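White laminate, coloured cubes and colour cast: what top are you using?

Posted by Ngân Triệu in Surfaces and Lighting, June
Reading time: 4 minutes

Ngân Triệu
I'm specifying tops for the block tables in the Trastarstead unit and want opinions before I order. The current top is white and matt. The blocks are plain cubes in red, green and blue, used for sorting and for stacking tasks: put green on red, leave blue alone, that kind of thing. Two complaints keep coming up. First, white shows every scuff. Second, the strong colours throw a tint on to the surface next to them, and one colleague says this makes the lower edge of a block hard to judge when you are lining up a stack.

The alternative is the Didgate mid-grey, which is 11 per tabletop cheaper but has a slight grain. The whole order comes to 3,800 in white, so the difference isn't decisive either way.

plinth_and_sill
Stay with white. Grey hides scuffs because it hides everything, including the shadow at the base of the block, and that shadow is what tells you the block is flat on the table. We went to grey two years ago and went back.

marrowfat
Disagree. White under a strong ceiling light is tiring over a long session. Grey gives you less contrast at the edge, granted, but you can work at it all afternoon. What finish are the blocks? Gloss or matt makes more difference than the top does.

Ngân Triệu
Slightly matt, plastic-looking, edges a little softened. Set from Lorka, bought before I started. Pictures of the current top with blocks on it: 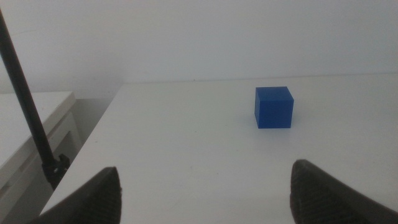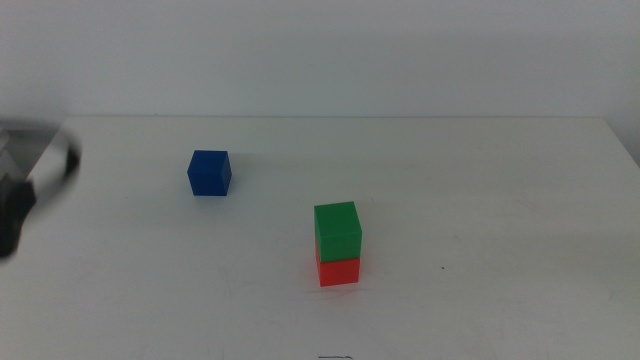
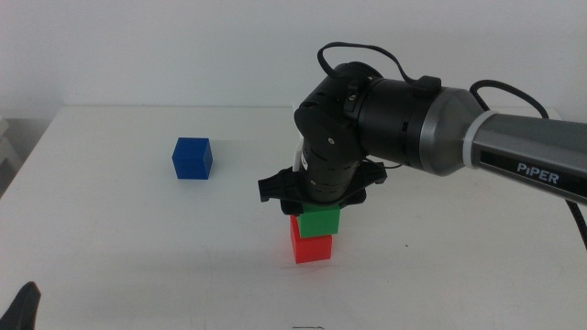 Blue on its own in the first; blue apart and green stacked on red in the other two.

plinth_and_sill
Thanks, useful. On the second one you can see the effect your colleague means. There is a reddish glow on the white at the base of the red block. The first has only a faint bluish-grey shadow along the base of the blue one. So the red is the one to worry about. I would not change a whole tabletop for one block.

marrowfat
I would call the glow minor, but it is there. What I notice more is the marking. Second picture, faint grey scuffs and thin streaks, more of them towards the right. How old is that top?

Ngân Triệu
Eleven months. Wiped down daily with a damp cloth, nothing abrasive. The streaks don't come off with the cloth. I haven't tried anything stronger, as the supplier's sheet is vague on solvents.

tolworth_bench
Try a melamine sponge on a corner first, very light pressure. It is a mild abrasive and will polish a matt finish if you lean on it. You then have a shiny patch, and a shiny patch is worse than a streak. Do not use it over the full surface until the corner has dried and you have looked at it from a low angle.

There is also a short dark mark near the front edge in the second picture, at the bottom in the middle. Is that tape?

Ngân Triệu
Could be tape. I'll check when I'm next in. If so, label remover.

hob_end
Slightly off the question: in the third picture the green block is set over to the right, with part of the red top showing on the left. If the complaint is that stacks are hard to line up, is an offset like that within what you accept? You may be trying to fix with a tabletop something that is just tolerance.

Ngân Triệu
Reasonable point. Our rule is that it stands unaided and the upper block covers more than half of the lower one. We have no requirement for flush sides. The complaint came from someone who does want flush sides, so I need to settle that with them separately.

hob_end
Then settle that first and order second.

marrowfat
Agreed on the order of doing things, still not on the colour. If you stay white, at least get the lighting down. We put a Sultana diffuser panel over ours and the tint round the red blocks became much weaker. It cost 111 and took an hour to fit.

plinth_and_sill
A diffuser softens the shadow as well, so you are back to my objection to grey. I would move the lamp before buying anything.

tolworth_bench
For scale, what area are you covering? A diffuser per table adds up.

Ngân Triệu
Longest top is 1,092 mm on the long side, so one panel each would do it, but I agree it adds up. Current plan: sponge test on a back corner, move the lamp, leave the order until I've agreed the stacking rule. I'll ask Didgate for a sample of the grey and put the red block on it.

marrowfat
Put the blue on it too. Dark side of a dark block on mid-grey is where I'd expect you to have trouble, and I say that as someone who likes the grey.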